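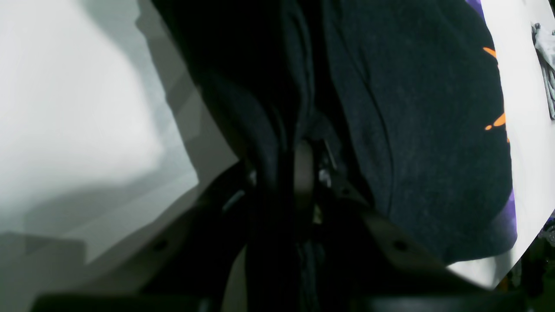 Teaching Zala to Fold: Final Report
Robotics Project Course, Nurkville, fall term

What I set out to do

I wanted a robot that folds T-shirts. I know, I know, so does everyone who has ever owned a laundry basket, but I had a more modest version in mind: one shirt, one table, two arms, and all the skill copied from a person driving the arms by remote control. No hand-written folding rules anywhere. I would fold shirts through the robot over and over, record everything, and train a model on the recordings.

The robot is the two-armed setup in the Kemppainen lab, which the course calls Zala. I got it for seven weeks, which sounded like plenty back in October. I spent most of the first one learning how to pick up a shirt.

How the driving works

You hold one small leader arm in each hand, and Zala's arms copy what your arms do. Squeeze the handle and the matching gripper closes. It takes a few minutes to understand and a lot longer to get good at. The big surprise for me was how much I normally lean on touch. When I fold a shirt at home I can feel whether I've got one layer or two between my fingers. Through the leader arms I feel nothing at all, so I had to learn to judge it by eye, by how the cloth bunches up when the jaws close.

Each wrist has a little camera that looks down past the fingers, and there's one more looking down on the whole table. The wrist views are ugly and dark and full of gripper, and I came to love them. The top camera tells you where the shirt is. The wrist camera tells you whether you've really got hold of it or just poked it.

Left and right always mean the robot's left and right in my notes. On the top view they come out swapped, so the right arm shows up on the left side of the screen. I got this wrong constantly at the start – I even labeled one evening's batch backward and had to go through it all again.

The fold I picked

I tried out several folds before settling on one. The fancy shop fold, with both sides tucked behind, looked great when I did it by hand and was miserable by remote control. The one I kept goes like this:

1. Smooth the shirt out with light pulls at the corners, both arms working away from each other.

2. Pinch the near edge with both grippers, lift together, and carry it over to the far edge. Let go low. If you let go high the cloth slides off wherever it feels like going.

3. Tuck any sleeve that's sticking out. I do this with whichever arm is closer, and I don't fuss.

4. Fold the bundle over once more from the side, then park both arms.

Step 1 is the one I underestimated. A shirt that starts out with a ripple in the middle ends up with a fat ridge, and every later step gets harder. My first recordings rush through it, and the model trained on those rushed through it too. It was like watching my own bad habits played back at me by a machine! After that I made a rule for myself: no lifting until the body of the shirt is lying flat, with a gripper at each side of it.
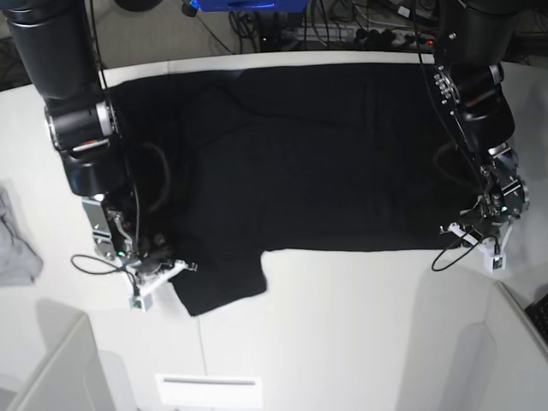

Collecting the data

I ended up with 507 demonstrations that I was willing to train on. I threw out plenty more. At first I kept anything that ended in a folded shirt, even if I'd dropped it along the way and done some weird rescue with my elbow up by my ear. Then I got pickier, and then a little less picky again, and I think the last setting was the right one. A dropped corner that gets picked up again calmly is useful, because the robot is going to drop corners too. A long stretch of me dithering over the table is just noise.

Laveck, the recording program we use in the lab, saves the camera pictures together with the joint positions and lets you chop each run into pieces afterward. I cut mine by step, and that gave me more than 3,000 short clips. The cutting was boring and took forever, but it meant I could look at all the sleeve tucks in a row and see that I was doing them in two completely different styles depending on how tired I was. I picked one style and redid the worst of the others.

Some things I'd write on the wall for the next student:

Dark shirts on a white table are easy to find and hard to read. The outline is super clear, but the folds inside it nearly vanish, so you lose track of layers. Move the lamp before you start changing camera settings. I did it in the other order and lost a whole afternoon.

A big print helps you, the driver, more than you'd expect. It gives your eye something to follow while the cloth is moving. Just don't do every run with the same printed shirt, or the model may learn to chase the print.

Watch the cables near the grippers. If a loop settles on the shirt, it can drag the cloth a tiny bit when the arm backs off, and you'll blame your own hands for it.

Stop when your shoulders get sore. The runs I recorded after that point were nearly all ones I deleted later.

Training and testing

I trained one model on the whole fold and a second one on the clips, with the current step given as an extra input. The second one took more work to set up, and I was kind of hoping it wouldn't be better so I could drop it. It was better. The whole-fold model would sometimes finish the big fold, look at the result, and start smoothing again as if the shirt had just landed on the table. Telling it which step it was on fixed most of that.

For the final test I ran the step-by-step model on 60 shirts' worth of starts, laying the cloth down a little crooked in a different way each time. I called a run good if the result was a neat bundle I could pick up with one hand without it falling open. More than half passed. The failures were mostly of two kinds. In one, a gripper closed just above the cloth and came up empty, and the model carried on as though it were holding something (very confident, very wrong). In the other, it grabbed two layers during smoothing and pulled a corner inward. I never saw it recover from the second kind.

I also tried some starts with the shirt in a heap. None of those went well. I hadn't recorded that kind of start, so I left them out of the test, but I did enjoy watching.

What I'd change

More variety earlier on, for sure. I recorded way too many runs with the shirt laid out almost perfectly, since that was the quickest way to get the number up, and the model was noticeably shaky once the shirt was turned more than a little.

I'd also want some kind of grip signal. Even a plain reading of how far the jaws have closed, shown on the screen while driving, would have saved me a pile of empty lifts. The number is already in the Laveck files – I just never put it anywhere I could see it.

And I'd get a second driver. Everything Zala knows about folding comes from one person with a stiff left shoulder, and you can see it in how the left arm moves, a bit high and a bit slow. Another pair of hands would make for messier data, and I'd like to know whether the model comes out steadier for it.

The recordings, the cut list and both trained models are in the project folder on the lab machine. The cut list has comments next to the runs I wasn't sure about, so read those before you train on everything.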